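Encyclopedia > Education > Student competitions > Robotics > Mangundap Arm Challenge

The Mangundap Arm Challenge is a yearly student robotics competition held in Doncombe. Teams from high schools and two-year colleges program a small robot arm to handle everyday objects at a workbench. It is run by the Doncombe Robotics Club, which also offers an evening class for students who plan to enter. The event is usually called "the Mangundap" by the people who take part in it.

History

The competition grew out of a class taught by Sutrisno Raju, an electronics teacher who moved to Doncombe after working in factory automation. His students had been building line-following cars, and he wanted a project in which the machine had to touch things. The first arms were put together from hobby servos and cut sheet metal. They were weak and drifted out of position during long runs, and the early rules allowed a team to stop and reset as often as it liked.

The name comes from the first arm that finished every task without a reset. Its builders had painted the word Mangundap on the base, and the club kept it when the contest was opened to other schools. The original arm is stored at the club and is no longer run.

Format

Each team has up to 6 members. A season begins in September, when the task list is published, and ends with a single day of judged runs. Teams may use their own arm or borrow one of the club's Zikport arms, a kit design with a two-finger gripper and a small camera at the wrist. Most new teams borrow.

Tasks are set on a bench and involve picking up, moving, turning or placing objects. The list changes every season, although a stacking task and a drawer task have appeared in most years. Each task is scored out of 50. Points are taken off for dropped objects, for contact with the bench and for any touch by a team member during a run.

The total cost of a team's own arm may not go over 2000 dollars, including the camera and spare parts. The limit does not cover computers. Receipts are checked on the morning of the event, and a team without them can still run on a borrowed arm.

Training runs

Since the rules were revised to allow learned controllers, many teams have prepared by recording demonstrations. A student moves the arm through a task by hand or with a second, smaller arm, while the wrist camera and the joint positions are saved. The recordings are then used to train a program that repeats the task. The club advises entrants to collect at least 300 demonstrations for each task - fewer may be enough for simple placing.
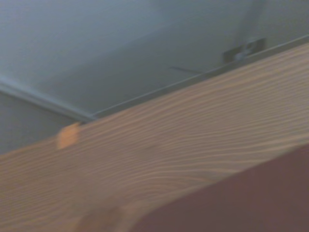 Learned controllers are often sensitive to changes in lighting and in the position of the bench. For this reason teams are given a practice period on the morning of the event, and they may add new demonstrations during it. Older teams sometimes prefer fixed programs, which take longer to write but are easier to correct between runs. Both kinds compete in the same category.

Awards

The highest total score wins the Grunell Cup, named after the hardware store that paid for the first set of benches. There is a separate award for the best team notebook, judged on the clarity of its test records. A proposal to add a junior division was accepted by the club on 3 December 2019, with a shorter task list and borrowed arms only.

See also: Doncombe Robotics Club; Robot arm; Teaching by demonstration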